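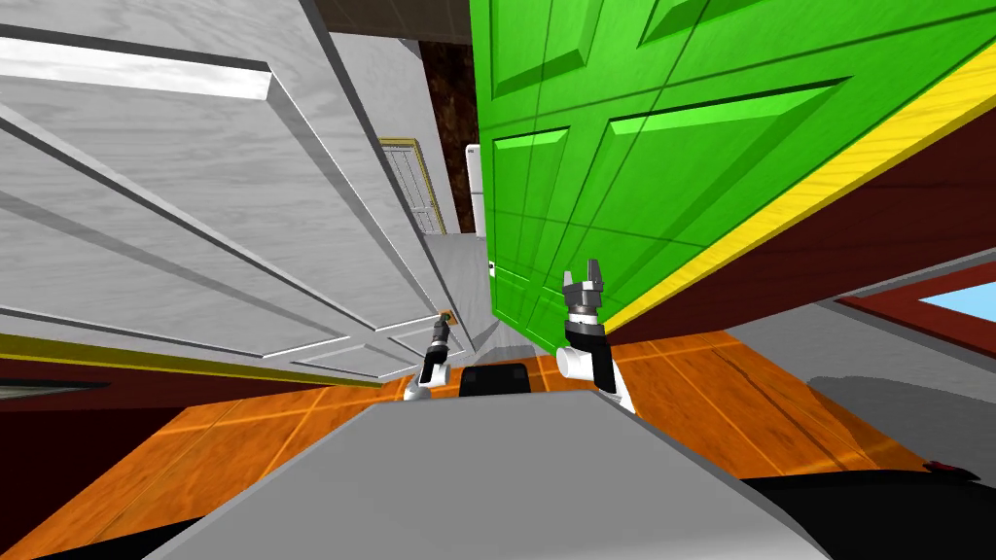

Hulora at the doors, two arms, simulated room

Hi, and welcome to the Hulora page! I'm Natália Calado, I look after home products at Zuteva, and the question I get more than any other is "so can it do my chores yet?" Short version: some of them, slowly, with you in the next room. Long version below.

Hulora is our two-arm package for people who want to try household work in simulation before they spend real money on hardware. You get both arms with parallel grippers, the base, and the Watomness house pack (rooms, doors, cabinets, a fridge, and the loudest green paint I have ever signed off on). I love that green door. My colleagues do not.

Doors are where I'd start. They sound like nothing, and then you try one! The knob is small, the panel swings, and the robot has to get its own body out of the way. We ran 1274 door attempts in the May build, and I still wouldn't let it near my pantry while I'm carrying soup.

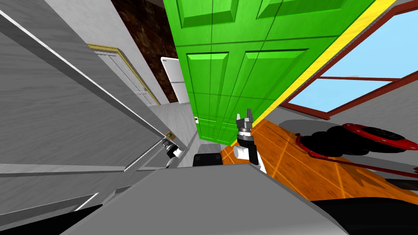
Left gripper near the small square cabinet handle

Cabinets are friendlier. There's usually a handle you can get two fingers on, and the pull is short. If you're a beginner, load the cabinet task first and leave the doors for week two (I did it the other way around and was grumpy for days).

What it can't do yet: fold anything, wipe a greasy stove, or find the lid that goes with the container. Shop-floor folks ask about bin sorting too. That's the Coelho add-on, planned for June, and I'd wait for it before ordering if sorting is all you want.

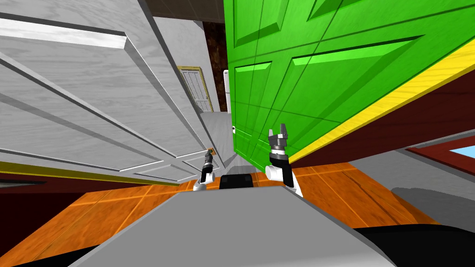 White door, green door, both grippers up

What you get
Hulora arms, 2
Practice tasks, 10
Seats per license, 6
Watomness house pack, included
Coelho sorting add-on, sold separately

Licenses go out by email. Trials are open to schools and small shops, so write to me through the contact form and tell me which chore you hate most. Mine is the dishwasher.

Page updated 19 May 2025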